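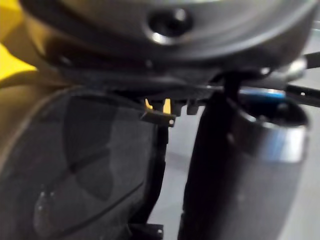 Fig. 5-1. Close view, with yellow at upper left.

5. Setting up the sole station

Welcome to the best part of the Wendon kit! Once the yellow shelving unit is up, sorting shoe soles goes quickly, and it's a real pleasure to see a pile turn into tidy rows.

1. Stand the yellow unit on a flat floor. Low carpet is fine.
2. Press down on each corner. If it rocks, turn the feet until it stops.
3. Wipe the top surface with a dry cloth and let any dust settle before you lay out soles.

Caution: Keep fingers clear of the joints while you adjust the feet.

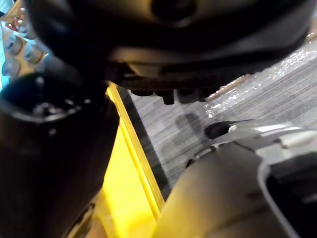 Fig. 5-2. Yellow surface and its straight edge, gray carpet beyond.

4. Lay the soles on the top surface, leaving a finger's width between them so you can pick one up without dragging its neighbor along.
5. Set the storage bin on the floor beside the unit, within easy reach.

Note: Teresa Noonan in our Nagano workshop likes to put all the toes one way. Try it, it's great for spotting a left among the rights!

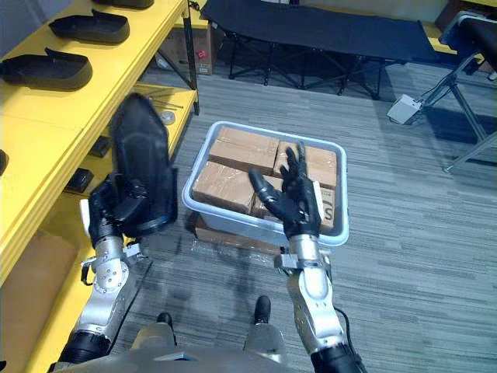
Reading time for this section: 2 min

A flat piece of cardboard goes beneath the bin first, then the boxes go inside. Pack them snugly, so they hold each other upright when you slide the bin.

6. Turn any box with a printed letter so you can find the letter again later.
7. Hold each sole upright by the middle and check the raised rim all the way around before it goes into a box.
8. Close the box and tape it.

Caution: Do not lift a full bin by one side of the rim. Use both hands, and slide it where you can.

For spare feet, see section 6.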